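Open day at Sfeir: the two-arm cell

Sfeir opened its workshop in the Plastside district on Sunday, and over 200 people came through. I spent most of my visit at the cell they call Narkico, where two arms sort and handle small parts and gadgets.

The walls are black panels printed with thin white wavy lines, set inside an aluminum frame. Both arms bolt to one rail at the front, and the crew checks the screws on it every 42 hours of running. A loose bracket shifts everything the wrist cameras see, so this job comes before any other.

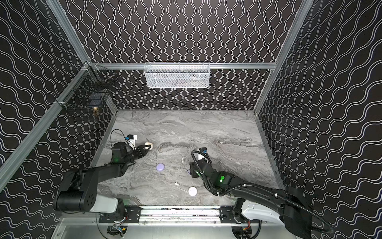
Cables take the most wear. The conduit on an arm bends with every reach, and the crew swaps it at 3000 hours even if it looks fine. Spare conduit comes from Clirnel, cut to length — they keep two sets on the shelf.

Gripper fingers get wiped down at the start of each shift. The boards under the bases are left in the open so a technician can get at the wiring without pulling an arm off. I asked about dust, and they said a soft brush once a week is enough.

A full service costs them 380 dollars in parts, mostly conduit. The next open day is planned for August. Parking is behind the building, and the tour of the cell starts at 10 a.m.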